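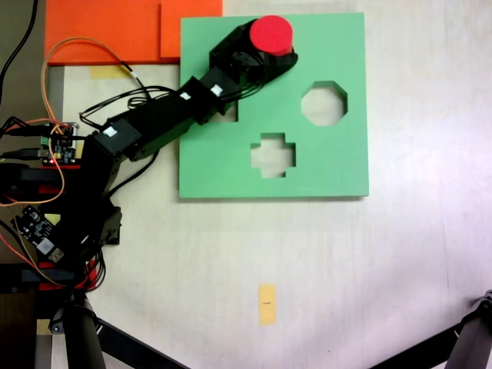
Home | Equipment | Training Stations | Service | Purchasing | Contact

Ovon Tabletop Arm Station

Print this page | E-mail this page

The Ovon Tabletop Arm Station is supplied by Botstead to schools, colleges, and workforce training departments that wish to introduce robotic handling on an ordinary work table. The station is intended for pick-and-place exercises with light parts. It is not rated for production use and should not be budgeted as a substitute for an industrial cell.

Purchasers are asked to read this page in full before submitting a request for quotation. Most delays in delivery are the result of incomplete site information.

What the station includes

Each station is delivered with one servo-driven arm, one gripper, a control board, a power supply, and a cable set. A starter group of shaped pieces with a matching sorter board is packed with the first station on any order. Additional sorter boards are listed separately under Accessories.

Tables, computers, and camera stands are not included. Departments that already own camera stands may use them with the station, provided that the legs do not enter the working area of the arm.

Planning the space

The station requires a flat, rigid table. Folding tables are not recommended. A power outlet must be available on the same wall as the table, and extension cords may not cross a walkway. The base must be fastened or clamped before the arm is powered.

Cables on this model run outside the arm. Sufficient slack must be left at each joint, and the operator should move the arm slowly through its full range by hand, with power off, to confirm that no cable is pulled tight or caught. Cable ties are supplied. They should be replaced whenever the arm is moved to another table.

Board positions should be marked on the table with masking tape, so that the board can be returned to the same place between classes. Ink applied directly to the table surface is difficult to remove and may be charged to the department under some lease terms.

Budgeting

Quotations are prepared for single stations and for groups of up to 10. Orders larger than this are handled as projects and require a site visit.

Departments should set aside funds for the following in addition to the purchase price:

Replacement servos. Joints nearest the base carry the greatest load and are generally the first to require replacement.
Gripper pads. These are a consumable item and are not covered by warranty.
Staff training. One session for up to 5 staff members is included with each order. Further sessions are quoted separately.
Freight and unpacking. Delivery is to the loading dock unless inside delivery is requested in writing.

Quotations remain valid for 90 days. Departments whose budgets are approved in February are advised to request a quotation beforehand and to name the intended delivery month on the form.

Lease option

A lease is available through Gerkitz for qualifying public institutions. Leased stations must remain at the address given in the agreement. Consumable items are purchased by the lessee.

Spare parts and service

Spare parts are held at the Tedesco warehouse and are ordered by part number. The gripper assembly is listed as part 141. Servos are supplied individually, with screws, and must be assigned their joint number before installation. Instructions are packed with each servo.

Arms returned for service must be accompanied by the control board and power supply. Sorter boards and shaped pieces should be kept by the department.

To request a quotation, complete the form under Purchasing and attach a floor plan of the room showing the table, outlets, and doors.

Page revised 7/26/18

Print this page | E-mail this page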